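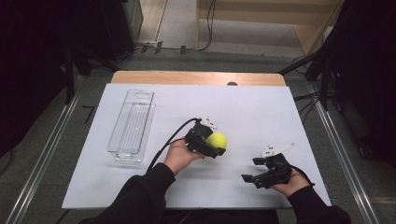

Fig. 4. A tennis ball and a clear plastic container on the white board.

Section 3: Sorting your balls and setting up the Plirura

By now you should have the Plirura out of its box, the legs on and the battery charging somewhere dry. This section covers what goes into the hopper and where the whole thing stands on court. I've set up a good few ball machines over the years and I still say most of the jams people ring me about start with the balls, so please don't skip the first half, however keen you are to get hitting!

Sorting the balls

1. Tip your balls out somewhere you can see them all. A garage floor is fine if it's swept. Sand and grit get into the felt and then into the feed wheels, and you'll hear it grinding.

2. Take out anything that isn't a standard full-size ball. The softer junior ones look much the same at a glance (green dot ones especially) but they're squashier and the wheels throw them short.

3. Drop each ball from shoulder height on to a hard floor. If it comes up to your waist or near it, keep it. If it just sort of sulks at knee level, put it in the dog's pile.

4. Squeeze the ones you're not sure of. You want them all giving by the same amount. A mix of brand new and tired balls will have you swinging at the fence one shot and the net the next.

5. Pull off any loose felt. Bald balls can stay for now, but they come out low and fast, so I'd keep them in a separate bag.

Note: pressureless balls are what I use. They feel a bit wooden for the first few sessions — Damian Aigner, who I play with, still moans about them — but they don't go flat over the winter.

Caution: never load wet balls. They slip on the wheels and leave a fluffy paste behind that sets like porridge. If you've been caught in the rain, spread them out indoors overnight.

Filling the hopper

6. Switch the machine off at the back. The standby button on the remote isn't the same thing.

7. Fit the hopper with the notch facing the handle. It'll go on the other way round if you lean on it, and then you won't get it off again without bad language.

8. Pour the balls in gently, up to the moulded line. My hopper takes 59 to the line. You can heap more on top, but the ones underneath get wedged and the turntable can't shift them.

9. Give the hopper a little shake and look down through the hole in the turntable. You should see daylight.

Placing it on court

10. Wheel the machine to the middle of the far baseline and a step inside it. Put the wheel brake on. If your court slopes (the old one at Asdale does, quite badly), point the feet so the spirit bubble sits between its lines.

11. Check that nothing is in front of the barrel, and that includes the net post if you're aiming wide.

12. Set the speed dial to 42 and the feed to its slowest. It looks timid but you can always turn it up.

13. Switch on and wait for the hum to settle before you press Feed. The first two balls usually fall short while the wheels get going, so let them go by.

14. Walk round the outside of the court to your end. Don't cut across in front, even when you've only just pressed the button.

If the first few land long, tilt the barrel down one click at a time. If they drift to one side, the machine is probably twisted on its feet, so sort that out before you start fiddling with the side-to-side setting. I once spent half an hour adjusting mine when all it needed was a nudge with my foot.

Caution: if a ball jams, turn off at the back and count to ten before you put your hand anywhere near the wheels. They carry on spinning for quite a while. Keep children and dogs off court altogether while it's running.

After you've finished

15. Empty the hopper completely. Balls left sitting on the turntable press it out of shape.

16. Brush the wheels with the little nylon brush from the lid pocket, and wipe them with a dry cloth. No solvents, please.

17. Put the battery back on charge the same day, even after a short session.

The older model has a fixed hopper with no notch, so skip step 7 if that's yours. Everything else is the same, except that its speed dial runs backwards. Section 4 deals with the remote.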